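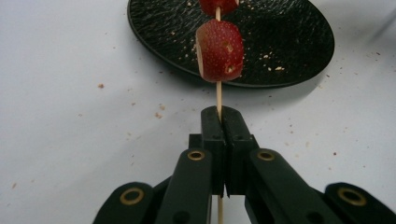

Gadgate Home Language Classes: your questions answered

Page last updated 2025-01-24

We get a lot of emails from parents and grandparents, and many of them ask the same things, so we've gathered our answers in one place. Please do still write to us if yours isn't covered, even if it feels like a small point. We like hearing from families, and we'd much sooner answer a small question than have you sit at home wondering.

Which languages do you teach?
At the moment we have groups in Arabic, Tigrinya, Kurdish (Sorani) and Uyghur, all meeting at Flandier Hall in Celtmont. The Arabic group is by far the biggest, and it is split by age. The Uyghur group is tiny and very close-knit, with cousins of all sizes sitting at one table, and new faces are always made welcome. If your language isn't on the list, tell us anyway. We keep a note of every request, and the Tigrinya group began with a single letter from a grandmother.

Do we have to belong to a particular faith?
Not at all. Some of our families are religious and some aren't, and plenty have one of each at the kitchen table. Lessons cover reading, writing, songs, stories and everyday talk. We don't teach prayers or scripture, though a festival will naturally come up in conversation when children are excited about it, and we let them chat.

My child hardly speaks our language. Will they be lost?
Please don't worry about this one. Lots of children arrive understanding nearly everything and saying almost nothing, and it can take a good few months before they want to speak in front of others. We start them with listening and with making things, and we never put a child on the spot. Of the 157 children on our register this year, 29 joined as complete beginners.

What does it cost?
We ask for £60 a term for each child, which covers books and a snack. If that is difficult, write "reduced fee" on the form and we'll say no more about it. You won't be asked for payslips or letters.

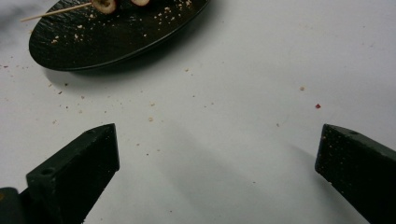
Will you share our details with anyone?
We know this matters a great deal, especially to those of you with relatives in places where teaching a child their own language can bring trouble to the door. We hold a name to call your child by, an emergency telephone number and any medical needs — nothing else. You may use a nickname on the register. We don't ask about your immigration status, and we don't pass lists to embassies, consulates or cultural associations. We would only share information if a child were at risk of harm or the law required it, and wherever it is safe to do so we would speak to you first.

Can my child be left out of photographs?
Of course. Tick the box on the form, or just tell whoever is at the door. You can change your mind later, in either direction. 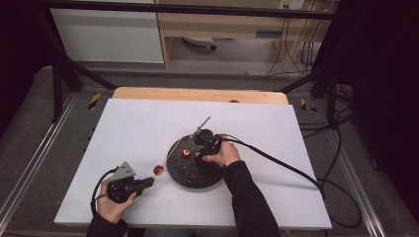 At the table, Flandier Hall, August

Does my child's school have to let them speak their language at playtime?
We are asked this more often than you might think. We aren't lawyers and can't advise on your own case, but a friendly chat with the class teacher is usually a good place to begin. Ask to see the school's written policy, and keep a note of what was said and when. We have a short letter you can adapt, and we're happy to print it for you in any of our four languages.

How do we get to you?
The 178 bus stops just across the road from the hall. There is a ramp at the side entrance, and room for pushchairs in the lobby.

How do we join?
Pick up a form at the door or ask us to post one. Come along for a class before you decide, and bring Granny too if she'd like to come — there is always tea.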